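Where Does Electricity Come From Before It Comes to the Socket?

Plonder Pages for Young Readers
Updated June 17, 2024

When you press the switch, the lamp is on at once. You do not wait even one second. But the electricity that makes the light can come from very far away, and it has a long road behind it. Let us follow this road from the beginning.

Most electricity starts with something that turns. In the town of Mirkport there is a power station on the river. The water falls down through a wide pipe and pushes a big wheel with blades, called a turbine. The turbine turns a generator. Inside the generator there are magnets and a lot of copper wire. When a magnet moves near a wire, it pushes very small particles in the wire, called electrons. These moving electrons are what we call electric current.

Other power stations do the same thing with other helpers. Wind can turn the blades. Steam can also turn them, if you boil water with gas, coal or nuclear heat. Solar panels are different, they have no wheel at all. In a solar panel the sunlight itself gets the electrons moving.

From Mirkport the electricity must travel 124 kilometers to the town of Koivisto. It goes in thick metal lines that hang on tall towers. A part of the energy is always lost on the way, because the lines become a little warm. To lose less, the engineers raise the voltage. You can think of voltage as the strength of the push. With a strong push, the same energy can travel with a smaller current, and a smaller current warms the line less.

Such a strong push would be very dangerous in a house. So before the electricity comes to your street, it goes through transformers, which make the voltage lower again. Maybe you have seen a gray metal box behind a fence, with a yellow warning sign. It can hum quietly. Never climb over such a fence, also when your ball is on the other side — ask an adult to call the electric company.

In the end the electricity enters your home by one cable. From the panel with the switches it divides into circuits, for example one for the kitchen and one for the bedrooms. Each circuit has its own breaker. If too much current flows, the breaker jumps off and the circuit has no power until somebody turns it on again.

The last piece of the road is the cord between the wall and your lamp or computer. Sometimes there are more things to plug in than there are sockets, and then people use a power strip.

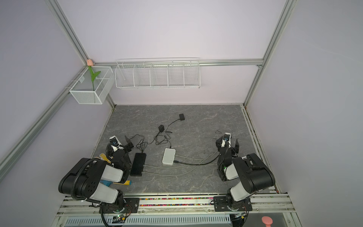

A reader from Ilosano wrote to us that her class had argued about whether a power strip makes more electricity, and half of them were sure it does. She asked us to settle it, please, before the summer vacation.

It does not make any. A power strip only shares what comes from one wall socket. If you plug a heater and a kettle into the same strip, both of them want a lot of current, and all of it must go through one cord. The cord can get hot and even start a fire. Heaters should go straight into the wall. And do not plug one strip into another.

How much does each thing need? We count power in watts. A small LED lamp needs only a few watts. A kettle can need as much as nearly 456 small night lights together, but it works only for some minutes, while a night light works all night.

Can we keep electricity for later? Yes, in batteries, but a whole town uses so much that it is difficult to store enough. For this reason the power stations must make almost exactly as much as people use at each moment. In October, when the evenings in Koivisto become dark early, the workers at Mirkport let more water through the pipe at supper time.

Something to try at home: walk through two rooms with an adult and look for things with a small light that stays on when they are not in use. These things still take a little electricity. Ask which of them can be switched off for the night.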